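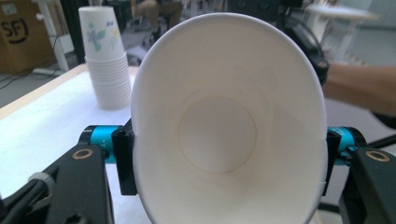 4. Ranger et distribuer des gobelets en carton

Ce chapitre concerne les tâches de la famille « petite vaisselle jetable » : dépiler un gobelet, le poser debout, le reprendre, le remettre sur la pile. Il suppose que la pince Seruvel est montée, que son câble est fixé le long du bras et que l'étalonnage du chapitre 3 est terminé.

4.1 Ce que le système sait faire à ce jour

Le logiciel Follau est livré avec un modèle entraîné sur 3 028 démonstrations de manipulation de gobelets, enregistrées avec la pince tenue à la main. Dans notre atelier d'Ollon, sur une table dégagée et avec un seul format de gobelet, le taux de réussite est de 81 % pour la séquence complète « prendre, poser, empiler ». Un gobelet sur cinq environ doit donc être repris par une personne.

Ce résultat suffit pour un essai ou pour un poste surveillé. Il ne suffit pas pour laisser la machine préparer seule une salle de réunion ou une fontaine à eau. Une personne fait le même travail plus vite.

Tâches prises en charge :
- saisir un gobelet vide, debout, par les deux côtés ;
- le déplacer et le poser debout ;
- l'emboîter sur une pile existante.

Tâches prises en charge à titre expérimental :
- séparer le gobelet supérieur d'une pile ;
- redresser un gobelet couché.

Tâches non prises en charge :
- gobelets remplis, même partiellement ;
- gobelets avec couvercle ;
- verres, tasses et gobelets en plastique transparent.

4.2 Préparer le poste

1. Placez la table contre un mur ou bloquez ses roulettes. Elle ne doit pas bouger quand on s'y appuie.
2. Débarrassez la zone de travail. Une surface blanche convient, mais elle réduit le contraste avec des gobelets blancs : prévoyez dans ce cas un éclairage latéral.
3. Posez la pile à 40 cm au moins du point de dépose.
4. Éloignez la pile du bord de la table. Une pile haute bascule facilement si un doigt de la pince la touche en passant.
5. Rangez les câbles au sol et repoussez les multiprises hors du passage.

Remarque : les gobelets imprimés et les gobelets unis peuvent être mélangés dans une même pile s'ils ont la même forme. Le motif n'a pas d'effet mesurable sur la prise. Un changement de diamètre ou de conicité en a un.

4.3 Régler la force de serrage

Un gobelet en carton se déforme avant de glisser. Le réglage se fait donc en partant du minimum.

1. Dans Follau, ouvrez Outil > Serrage et choisissez le profil « Carton mince ».
2. Ramenez le curseur à 0.
3. Placez un gobelet vide entre les deux patins, à mi-hauteur, ouverture vers le haut.
4. Fermez la pince, puis augmentez la force cran par cran jusqu'à ce que le gobelet tienne sans appui.
5. Ajoutez 2 crans.
6. Regardez le bord supérieur du gobelet. S'il devient nettement ovale, retirez un cran et recommencez l'essai.
7. Enregistrez le profil.

Attention : n'utilisez pas le profil « Objet rigide » avec des gobelets. La paroi plie, et le gobelet déformé ne s'emboîte plus dans la pile.

Attention : gardez les doigts hors de la course des patins pendant le réglage. Pour présenter le gobelet, tenez-le par le fond.

4.4 Enregistrer vos propres démonstrations

Si vos gobelets diffèrent du format livré, le modèle doit être complété. L'enregistrement se fait avec la pince à main, sans le bras.

1. Branchez la pince et vérifiez que le câble suit bien l'extérieur du bras gauche, retenu par son clip.
2. Appuyez sur Enregistrer, puis attendez le signal sonore.
3. Approchez la pince du gobelet, ouverte, les deux patins à la même hauteur.
4. Fermez doucement, soulevez, déplacez, posez. Ne corrigez pas la position avec l'autre main.
5. Ouvrez la pince entièrement avant de la retirer.
6. Appuyez de nouveau sur Enregistrer pour clore l'essai.

Faites au moins 40 essais par format, en changeant à chaque fois la position du gobelet. Gardez les essais hésitants s'ils aboutissent. Supprimez ceux où le gobelet est tombé, sauf si vous préparez un jeu « reprise d'erreur » (voir 7.2).

Remarque : les personnes assises ou debout à proximité ne gênent pas l'enregistrement. En revanche, évitez qu'une main passe entre la caméra et le gobelet au moment de la fermeture.

4.5 Lancer la tâche

1. Chargez le profil de serrage et le modèle.
2. Choisissez le nombre de gobelets à traiter.
3. Vérifiez que l'arrêt d'urgence est à portée de main.
4. Lancez en vitesse réduite. Passez en vitesse normale après un premier cycle sans défaut.

La machine s'arrête après deux échecs consécutifs sur le même gobelet. Retirez-le, puis appuyez sur Continuer.

4.6 Défauts courants

Deux gobelets viennent ensemble. Défaut le plus fréquent au dépilage. Desserrez la pile à la main avant de commencer, ou activez l'option « Secouer » d'Outil > Dépilage. Cette option allonge le cycle et ne règle pas tous les cas.

Le gobelet tourne entre les patins. La prise est trop haute ou trop basse. Reprenez à mi-hauteur et nettoyez les patins avec un chiffon sec.

Le gobelet tombe à l'ouverture. Les deux doigts ne s'ouvrent pas en même temps. Refaites l'étalonnage (3.4).

La pile penche. Arrêtez la tâche et redressez-la à la main. Le logiciel ne détecte pas encore l'inclinaison d'une pile ; la fonction est prévue pour la mise à jour de mai.

4.7 Entretien des patins

Contrôlez les patins à chaque changement de format. Remplacez-les par paire dès que la surface est lisse ou entaillée. Les patins Hyvönen de la série souple sont compatibles, à condition de refaire le réglage du 4.3.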